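# Scanning the slides, part whatever

I own more than 3000 slides. I inherited most of them, and I've been saying "I should scan those" since a January I'd rather not identify.

The scanner is a Skellen flatbed I bought used from Jinlong Hao, who threw in the slide holder and a look of pity. It takes four slides at a time. At the resolution I started with, a batch took 20 minutes, which sounds fine until you do the division, so I suggest you don't do the division.

First decision: resolution. I began at the highest setting the software offered, on the theory that I'd paid for all those dots. What I got was enormous files in which the grain of the film was rendered with great tenderness and my uncle's face was exactly as blurry as before. I dropped it by half. Side by side on my monitor I couldn't tell which was which, and I was trying to.

Second decision: dust removal. The infrared kind works well on most of my color slides and makes a horrible mess of the black and white ones, where it decides the silver is dirt and tries to clean up the photograph. Turn it off for those. Buy a rocket blower. I used a soft brush for a while and mostly moved the same piece of lint from slide to slide, so that it now appears in Portugal and at two weddings.

Third decision, and the one I got wrong: names. I let the software number everything. By the end of the second box I had a folder of files called scan0001 and so on, and no idea which box any of them came from, because I'd tipped the first box into the second to "save space." Tekle Gebretsadik, who did his whole family's archive and is insufferable about it, uses the box, then the row, then the slot. I now do the same and have not told him.

Color is its own swamp. The older slides have gone magenta, all of them, like they agreed on it. Auto correction turns magenta people into green people. I've ended up fixing one slide per box by hand, saving that as a preset, and applying it to the rest, then walking away before I start fiddling. Skies come out a bit thin. I can live with thin skies.

A few of the cardboard mounts have swollen and won't sit flat in the holder, which throws the focus off on one side. Remounting them in plastic fixes it. Remounting also takes forever and I've done 21.

Current total scanned: 78. That includes one I scanned twice and a very sharp one of a thumb.

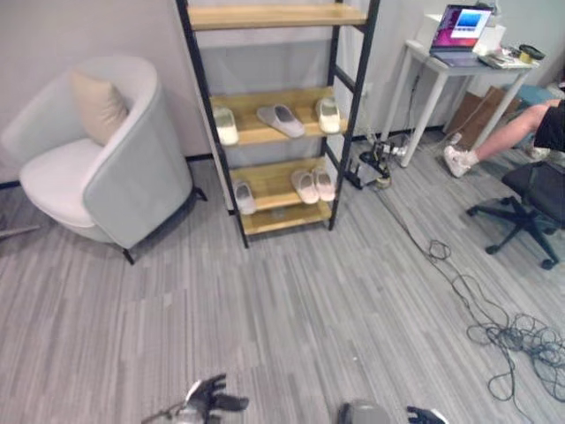 *Posted by Ermanno Guerra · filed under film, scanning, regret*

Next up is the Bembridge box, which is taped shut and has "GOOD ONES" written on the lid in my aunt's handwriting. My expectations are modest.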